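Residency Diary of the Hestley Parish Archive
Entry for Apr 26, 2023

The reading room opened at the usual hour. The morning was given to the Fleury deposit, which has occupied this office since February and which the trustees have asked to see listed in full before the summer closure. The deposit consists of household ledgers, tenancy papers and a run of letters between the Fleury and Praltier families. The ledgers are in fair order. The letters are not.

Boxes one through four have now been checked against the handlist that came with the gift. The handlist was drawn up by a member of the family and follows the rooms of the house in which the papers were kept, so that a butcher's bill may stand next to a marriage settlement if both were found in the same desk. It has been decided to keep this order and to provide a separate index by date. Researchers who ask for a document by its old room name will continue to be served.

The letter numbered 52 was located at last. It had been folded inside the cover of the second ledger and carries a note in pencil concerning the sale of the lower meadow at Arnine. The sale was for 200 pounds, of which 100 was paid at signing and the balance left on the word of the buyer. No receipt for the balance has been found. The matter is of some local interest, as the boundary of the lower meadow is still disputed in conversation, though no longer in law.

Ms. Ludivine Pruvost attended from eleven until three to continue her reading of the French correspondence. She reports that the two hands previously entered as "Praltier, elder" and "Praltier, younger" are in her opinion the same hand at different ages, the later one altered by illness or by a change of pen. The catalog will be amended to read "Praltier" without distinction until the signatures have been compared. She further reports that the word taken for "mill" in three places should be read as "month." This removes the mill at Arnine from the record altogether, and the paragraph on it in the draft introduction has been struck out. I had been rather fond of that paragraph.

Humidity in the strong room was high at noon and somewhat lower at four. The contractor has been written to again.

In the afternoon a question was received by mail concerning the closure period applied to the rent books. The depositor's agreement sets the term, and under it the last of the books will open in the year 2088. The inquirer has been informed of this and has been offered the printed abstract in the meantime. It should be recorded that the present staff regard the term as excessive. A letter to the family is in preparation, asking whether those volumes which name no tenant might be released early. Two of the books contain nothing but figures for hay and lamp oil.

Mr. Aled Gwynne called at half past three to return the loan copies of the tithe map and remained to discuss the talk planned for the autumn series. The title is not settled. He favors the meadow sale as the subject. This office would prefer the ledgers, which are complete, can be shown without difficulty, and do not depend on a receipt that may never have been written. No conclusion was reached, and the program will go to the printer with the title left open.

Outstanding at close of day: box five to be unpacked; new folders to be ordered in the larger size; the index slips for the letters A to D to be typed; the signatures to be compared. The reading room was closed at five and the keys returned to the safe. I stayed on for a short while to bring this diary up to date. 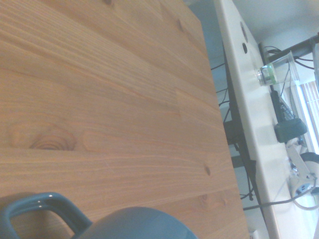 Ludivine Pruvost adds that the pencil note on the meadow letter may be later than the letter itself, and asks that the sum be entered with a query until she has read the reverse.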